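Claltico Textile Workshop, Brorkum
Workshop notebook, storage section
July 22, 2020

Subject: Clear zip-top bags for folded clothing, lot 1937

Purpose
To decide whether the large clear zip-top bags from Justora should replace the drawstring covers now used for folded clothing in the lower store. The covers keep dust out but have to be opened whenever someone wants to know what is inside. Staff have asked for a bag that can be read from the shelf.

Room and materials
Room held at 68 °F throughout. Work was done at the small bay with the pink leopard-pattern wall panels, on the dark brown marble-patterned top. The surface was wiped down and left to dry before any fabric was laid out. Clothing for the session came from the mixed shelf and included plaid and plain pieces. Nothing from the Yan loan was handled; those pieces stay in their boxes until the condition reports have been returned.

Colleagues should note that the dark top makes pale lint easy to find and dark thread very hard to find. A light cotton sheet is recommended under navy and black garments.

Procedure followed
Each piece was checked for pins, open zippers and items left in pockets. Hooks were fastened and drawstrings tied in a single bow. Sleeves were folded to the back and the body of the garment folded in thirds, then in half, with the patterned side kept outward. The folded piece was slid into the bag with the fold leading and the collar or waistband toward the opening. Air was pressed out by hand from the bottom upward, and the zip was closed from left to right.

A time limit of 25 minutes was set for the batch. The batch ran over. Most of the delay came at the mouth of the bag, where soft film folds back on itself and catches the edge of the fabric. Holding the opening with the full hand, thumb inside, was more reliable than pinching it at the corners. A stiff sheet of card placed in the bag first and drawn out afterward was also tried. It helped with knitwear and made little difference with shirts.

Observations on the bag
The film creases readily and the creases shine under the lights. At arm's length a pattern such as plaid can still be recognized. Plain dark pieces cannot be told apart this way and will depend on the label.

The printed write-on area is near the top of the bag. Pencil does not take on it. Ballpoint takes but can be rubbed off with a damp thumb. The fine permanent marker gave the best result, provided the writing was done before the bag was filled and while it lay flat on the table – writing over a folded garment produced uneven letters and, in one case, a small tear.

Bulky pieces should not be forced. If the zip has to be pulled together with both hands, the garment belongs in a box. The 42 cm shelf takes the filled bags lying flat with the label end to the front. Standing them on edge was tried briefly and is not advised, as the contents slide down and the folds are lost.

Questions not settled
The supplier's sheet does not say what the film is made of. Until this has been confirmed in writing, the bags are to be used for working clothing and teaching pieces only. Wool and silk remain in the drawstring covers. It is also unclear whether a bag that has been opened and closed many times will continue to seal along its full width.

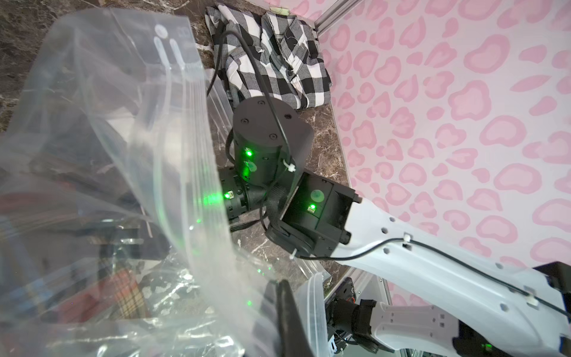
The bag with its white write-on area near the top. Red-and-tan tartan shows through the film.
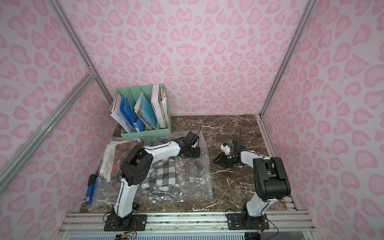
Decisions and follow-up
1. Justora to be asked for a written statement of the film material, and for a sample in the next size up.
2. Labels to be written before filling, in fine permanent marker, in this order: shelf, garment type, color, size. No abbreviations for color.
3. Card sheets to be cut for use with knitwear and kept in the drawer under the bay.
4. One filled bag to be opened and closed at every shelf check and the condition of the zip noted in this book. Review in October.
5. Drawstring covers are not to be discarded. Those removed from the lower shelf go to the laundry and then to the wool cupboard.

Addendum, same day
Two shirts were refolded after the session because the collars had been pressed flat under the bags above them. Stacks on the lower shelf should be kept low, with the heaviest pieces at the bottom – this applies to the covers as well. The shelf card has been amended.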